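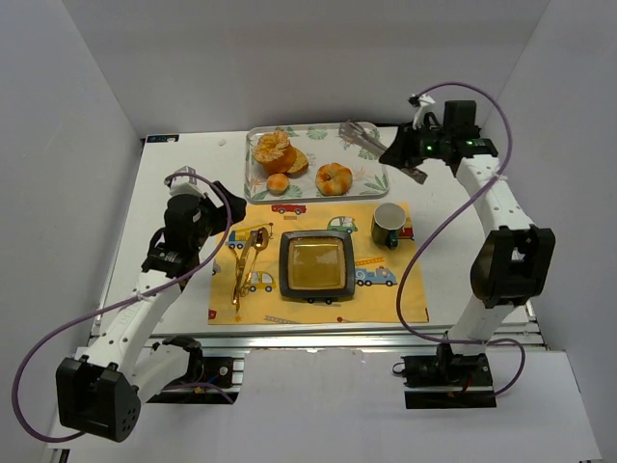

Serving with tongs: what two robot arms taught me about buns

Filed under: Kitchen Know-How, Breakfast & Baking

I do love it when research turns out something you can use at your own table! Takeshi Hirose and Hemi Tipoki at Grudamow have been teaching a pair of robot arms to serve breakfast, moving baked goods from a tray to a dish with tongs. Their method is called Murnell, and the idea is lovely and simple. A person guides the arms through the job 123 times, and every practice run is split into short stages — reach, close, lift, travel, let go — so the robot learns each stage separately before it strings them together.

Their write-up says most drops came in the closing stage, when the tongs met a crumbly top. Once they gave that stage 13 extra practice runs of its own, drops fell to 2 in the final test. I've been trying the same approach at home (no robots, just me and a tray of rolls) and it has cheered up my serving no end.

Tips to borrow

Rest the tongs across the corner of the tray, handles towards your serving hand. You pick them up already pointing the right way.

Take hold of muffins low down on the sides. Sugared tops crumble the moment you squeeze them.

Glazed rolls slide, so close the tongs slowly and wait a moment before lifting.

Put the dish in the middle of the placemat and the mug at a top corner, well off the path from tray to dish.

Lower the bun until it touches the dish, then open the tongs. Letting go early is how you get crumbs in the butter.

Teaching children? Practise one stage at a time. My nephew spent a whole breakfast just on closing and lifting, and he was very proud of himself by the end. A bright placemat gives them something to aim for — start with plain buns and save the crumbly ones for later.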